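3.2 Planning the equipment budget

I'll be upfront that this part of the paper began as a spreadsheet fight. We had money for one arm and one gripper, and my co-author Evdokia Deligiannis wanted to know what we'd be giving up before we signed anything. So we put the sink task into simulation first and priced the hardware second. 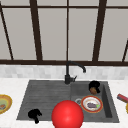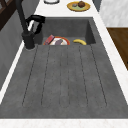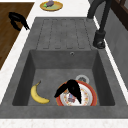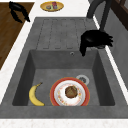
Figure 6. Simulated views of the sink task, with plates and food items in and around the basin.

We got quotes from Furkeck and Ilov, and they were hard to compare - Furkeck folds the controller into the price of the arm, while Ilov sells it as a separate line. Once we'd put both in the same format, the gap was much smaller than I'd feared. We also kept 7 percent back for spare fingers, which I'd push any small lab to do!

Reach was the bigger headache. We planned 208 pick-and-place layouts and threw out any arm that couldn't get to the far counter in at least 148 of them. That knocked out the cheapest model from Ilov, and I was sad to see it go (it really was cheap). Mounting hardware came from a third quote, by Cumora, and we budgeted six weeks for delivery. Table 6 lists every line, with shipping kept separate.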